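How We Built a Robot Hand You Can Hold
By Manon McIntyre
May 22, 2023
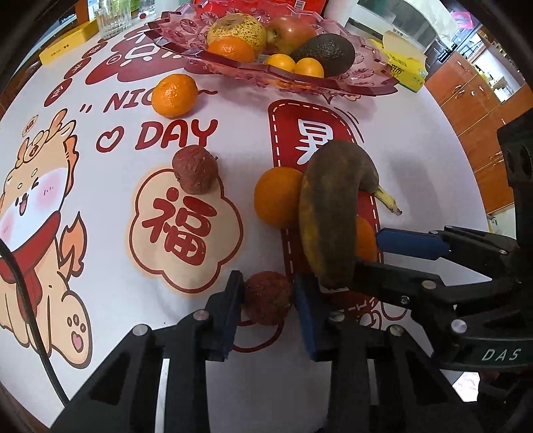
Your own hand is very good at picking things up. You can lift an egg without breaking it and a brick without dropping it. A robot has to be taught to do both, and first it needs a hand of its own. We built one in a shared workshop in Ludville. We call it Bimura.

What is a gripper?

A robot hand that pinches things is called a gripper. Bimura has two fingers, which are called jaws. When the jaws move together, they squeeze. When they move apart, they let go.

Many grippers are fixed to the end of a robot arm. Ours is carried by a person. You hold it, point it at something and close the jaws on it. You can try out a grip this way long before you have an arm to go with it.

Why are the tips rubber?

The jaws are made of hard black plastic. Hard plastic slides on smooth skin such as the peel of an orange. Rubber does not slide so easily, so each jaw has a blue rubber pad at the tip. The grip that stops one thing sliding over another is called friction. The soles of your trainers use friction too.

Small screws hold the parts of the jaws together. If a screw is too loose, the jaw wobbles. If it is too tight, the jaw gets stiff and won't bend where it should. We spent most of April getting this right.

Why practise on fruit?

Fruit comes in lots of shapes. An orange is round and wants to roll away. A banana is long and curved, and a very ripe one is soft, so it bruises if you squeeze hard. A lychee is small, with a bumpy shell. A gripper that only works on oranges is not much use in a kitchen.

Before you close the jaws, you have to choose where to hold. The middle of a banana is a better place than the end, because the weight is shared between both sides. Fruit that is lying close together is harder, as there may not be room for a jaw to fit in between.

How much did it cost?

The plastic, screws and rubber came to 70 pounds. It took 4 of us to put it together, working on Saturday mornings. Our first set of jaws snapped at the joint and had to be made again with thicker plastic.

Try it yourself

Take a pair of kitchen tongs and pick up an orange. Now wrap an elastic band round each tip and try again. Does it feel different? Next, try a grape, and see how gently you can hold it before it falls.

Contact: Privine Workshop, Ludville | © 2023 Privine Workshop | Back to top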